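What We Learned From Rebuilding an Old Desktop
Project report by Nerys Griffiths and Haf Jenkins, Brendholm

When we picked this project back in January, we both thought we knew what the inside of a computer looked like, and we were a little surprised by how much of it we couldn't name! Our plan was to learn how the processor, the memory and the hard drive fit into an ordinary desktop tower, and to write it up so that the next class could follow along.

We spent 8 afternoons on it in the Ellis lab, and most of the first went on reading – the Lelgate guide we borrowed runs to 53 pages, and we are glad we didn't skip the chapter on sockets. The processor goes straight down with no pushing at all, and only then does the metal plate close over it. Memory is the opposite, and Haf was sure she would snap something the first time she pressed a stick home.

The tower on its side, the socket plate raised:

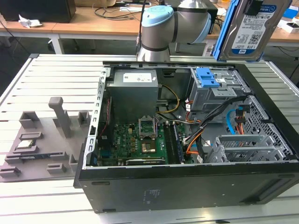
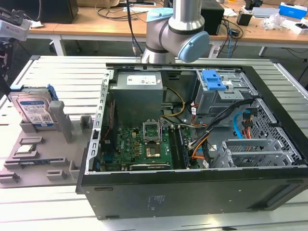 Processor and memory slot on the gray plate:
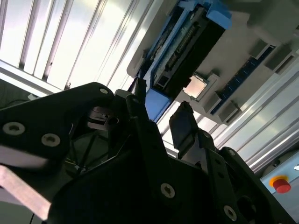

Back to the tower, with the socket still open:

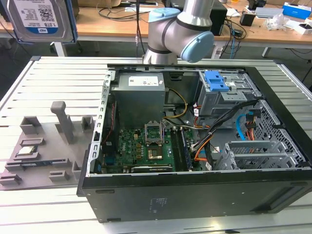

Our biggest trouble was the cables, and we would tell anyone starting out to sketch where each one goes before unplugging it. We kept our sketches in a Flandow notebook, and they saved us more than once – especially with the thin front panel wires, which took Nerys most of an afternoon to sort out.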